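Windbridge Travel Club News: Our June Rail Trip Is On!

We have our night train! After months of back and forth, the club has a group booking on the coastal sleeper to Evangelista, leaving in June with 14 berths set aside for members. Hyun-seo Cha took this same route a few years ago and still talks about waking up to the sea right outside the window, so you can guess who signed up first.

The trip covers 1,204 miles each way, with one long stop at Drendero where we get most of an afternoon to wander the old harbor (bring walking shoes, the streets are steep!). Breakfast is part of the fare. Dinner is extra, but the dining car takes club cards and the fish soup is wonderful - I had two bowls last time. 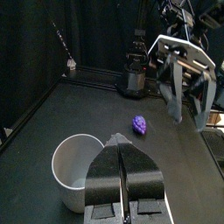 Black tabletop with dark curtains behind.

Once we arrive, we'll stay five nights at the Brevero guesthouse, up the hill from the station. Rooms are doubles, with a few singles for a small added charge. Oluf Eyvindsson is putting together a day hike to the lighthouse, and Bit-na Joo wants company for the morning fish market. It opens at 5 a.m., and yes, I'm going!

Pack light if you can. Space under the berths is tight, and one soft bag fits much better than a hard suitcase. Earplugs are a good idea too.

To hold a berth, send your name and room choice to Min-kyu Han with your deposit. Lower berths go fast, so mention it if you need one.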